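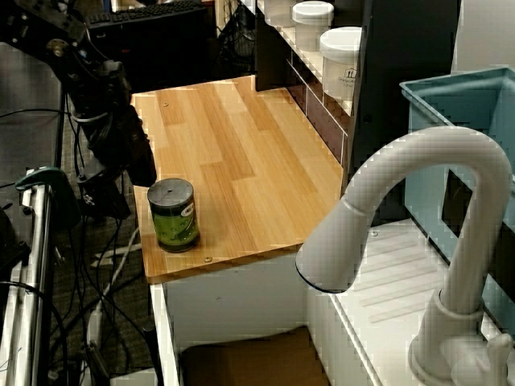 About Wuddale

Welcome, and thank you for stopping by! We are Wuddale, a small cooking school on the upper floor of a former feed store in Putley, and we teach ordinary people to make ordinary suppers. If you have ever stood in front of an open refrigerator at six in the evening with no idea what to do with half a cabbage and some eggs, you are just the sort of person we had in mind when we started, and we would love to have you come up the stairs and join us.

How we got started

The school began as a soup night. A few of us on the same street took turns cooking through one long winter, and people kept asking how the soup was made, and then could they come a little early and watch, and then could they bring a sister-in-law. By spring there were 11 of us in a kitchen meant for a family of four, with someone chopping leeks on top of the washing machine, and it was clear we needed a bigger room.

The feed store had been empty for a good while. The downstairs is now a hardware shop (very handy when a faucet goes) and we have the whole upstairs, which has tall windows along the street side and a floor that slopes gently toward the back. You get used to the floor. Round things do roll, so we ask people to keep their onions in a bowl.

Our two stoves came out of the old Lykkegaard bakery when it moved to larger premises across the river. They are heavy, plain things and they run a little hot on the left side, and after all these years we are so fond of them that we have turned down newer ones.

What we teach

Our main course is called Weeknights. It runs for 2 months, one evening a week, and covers the things we think are most useful to know by heart – a pot of beans, a roast chicken and what to do with the bones, a few good vegetable dishes, a pan sauce, rice that comes out right, and a simple cake for when somebody drops by. We don't use many recipes in class. You will get them on paper to take home, of course, but in the room we would much prefer that you taste, and add a bit of salt, and taste again.

There are shorter classes as well. Bread Mornings start at 8:30 and finish when the last loaf is out, usually a little past lunchtime, so do bring a book for the rising. Pantry Suppers is for people who live a long way from a grocery store or who simply hate going to one, and it leans on dried beans, pasta, canned fish and tomatoes, and whatever is growing outside the door. In December we put everything else on hold and bake cookies, and those sessions fill up before Thanksgiving, so please write to us early!
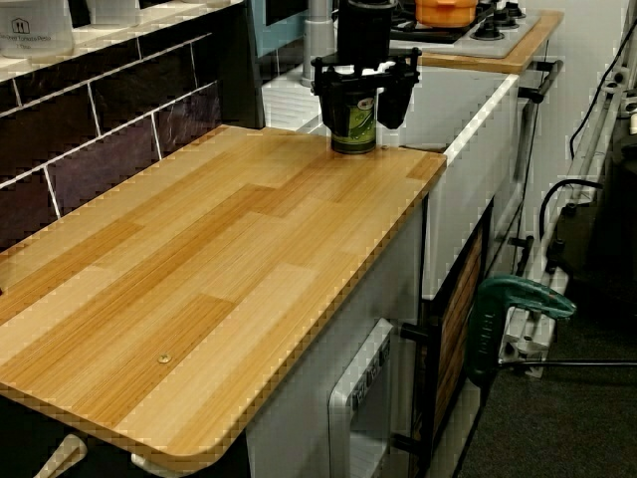

How our classes work

We keep groups small so that everyone has a burner and a cutting board and enough elbow room to make a mess. You will cook in pairs, and if you come alone we will find you a partner. Many of our longest friendships around here started over a pan of onions, and at least one pair of strangers now runs a pie stand together at the Troltness fair.

Every class ends with everyone sitting down to eat. We feel strongly about this part. It is very easy to cook something, look at it, put it in a box and drive home, and then you never find out how it tastes while it's hot or hear what the person across from you would have done with the lemon. So we set the long table, pour some water or cider, and stay put for a while. Please allow an extra half hour for it, and a bit longer in the summer, when it stays light and people are slow to leave.

Children ages ten and up are welcome with a grown-up. We can work around most allergies if we hear from you a week ahead, though there is always flour in the air up here, and we would not want anyone with a serious wheat allergy to take the chance.

Prices and places

A single evening is $39, with all the food included. Bread Mornings are $80 because they take most of the day and you go home with three loaves. If the cost is what is keeping you away, send us a note and ask about our shared places, which are paid for by what our former students put in the jar by the door. You won't be asked to explain yourself.

Finding us

We are on the main street in Putley, up the stairs to the right of the hardware shop. The green door sticks in damp weather, so give it a good push. There is parking behind the building, and the Troltness bus stops across the street. If the stairs are a difficulty, call before you come and we will meet you at the back, where there is a freight elevator – slow and rather noisy, but it has never let us down.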